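# Preparing the simulation station for a robotics open day

**Pavithra Chettiar**

Our department will hold an open day for local schools in November, and I have been asked to organise the station on household robots. We expect 115 pupils over the day, in groups with a teacher. The robot arm itself will be demonstrated by colleagues in the main hall. My station must show the simulation side of the work, on one large screen, in a fairly small room.

I should be grateful for advice on two matters. First, is it better to run the simulator live or to show recorded runs? Secondly, how much of a room should be built for a task such as opening a drawer or moving a pan? Our students have proposed a complete kitchen, and I am not certain that the visitors would gain anything from it.

**Zane Tamošiūnaitė**

Recorded runs are safer. We used them at Branham and had no complaints. Please check the projector cable beforehand.

**Ruby-Lee Whitelaw**

I arranged a similar station for the Narkuvberg open day and would respectfully disagree with the previous reply. Recordings are useful as a reserve, but pupils pay closer attention when they are permitted to alter something. We allowed each group to choose where one object should be placed before the run began. A live session of four minutes proved sufficient, with a further two minutes for remarks from the teacher.

On the second matter, I would advise against the complete kitchen. It takes longer to load, and visitors at the back cannot tell which object is under discussion. One piece of furniture in a corner, with a small number of ordinary things on top, is quite enough for a first session. 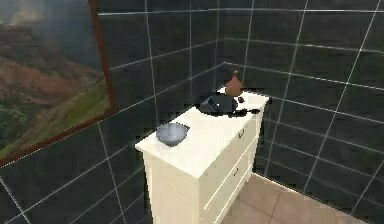
The walls and floor should differ clearly in tone from the furniture, particularly if the blinds in your room do not close fully. Handles deserve some thought as well. If the task concerns a drawer, its handle must be visible from the back row, and I would set the opening view accordingly. Younger pupils also tend to ask whether a bowl can be broken in the simulator, so the presenter should have an answer ready.

Please save the starting arrangement under its own name, and reload it between groups. We neglected this in the first hour and lost a good deal of time putting objects back by hand.

**Sowmya Warrier**

I agree as regards the live session. A printed card stating the task in one sentence is helpful for teachers who arrive late – ours was fixed beside the screen at eye level.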